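Skullwood Hockey Forum > Team Talk > Trade the goalie or trade the coach?

bluelinebandit wrote:
Fourth loss in a row to Jarport and I would like to file a complaint with the league. We took 40 shots and scored on 2 of them. Their backup looked like he was waiting for a bus. Meanwhile our power play passed the puck along the wall until the penalty ran out, as is tradition. Do we move a goalie for a scorer before the deadline or just keep suffering?
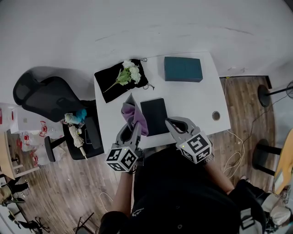

Photo: bluelinebandit

fourthlinefan wrote:
You want to trade the only part of the team that works. Bold. Our goalie gave up three on the night and one of those went in off his own defenseman's skate. Fire the coach.

zamboni_exhaust wrote:
Fire the coach and get who? The last guy is selling boats. I'd rather have this one for a full season than start over again in November like we did last time. The players had barely learned where he wanted them to stand.

bluelinebandit wrote:
> The players had barely learned where he wanted them to stand
They still haven't. Two of them ran into each other on the 5-on-3.
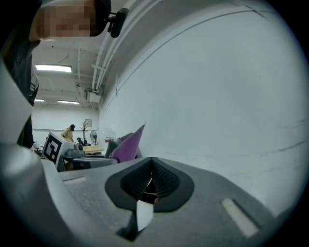

Gripper, close up

puckluck8 wrote:
Unpopular opinion, but the Lazaridis Arena ice is the problem. By the third period the puck bounces like a tennis ball. We're a passing team on a surface made for ducks.

fourthlinefan wrote:
Jarport played on the same ice, puckluck.

puckluck8 wrote:
Jarport doesn't pass. They dump it in and fall on people. It suits them.

zamboni_exhaust wrote:
OK that's fair. Still think the answer is one decent right-hand shot for the power play. Trallovitz has a couple sitting in the press box every night and they need a goalie badly. Send them our backup and a pick.

fourthlinefan wrote:
Trallovitz won't help us. They're 2 points back of us and enjoying the view. 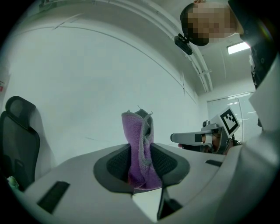 Purple cloth in the gripper

bluelinebandit wrote:
I'd do the backup and a pick tomorrow. I'd drive him there. There were around 2,000 of us in the building last night and I think half left before the empty netter, so clearly I'm not the only one in a dealing mood.

puckluck8 wrote:
I left after the second. Beat the traffic, heard the rest on the radio, no regrets. Puck drop is 8 next game if anybody wants my spare ticket. Section by the visitors' bench, so you'll see some goals.

zamboni_exhaust wrote:
I'll take it. Keep the trade talk going, I'm still not giving up a first-rounder.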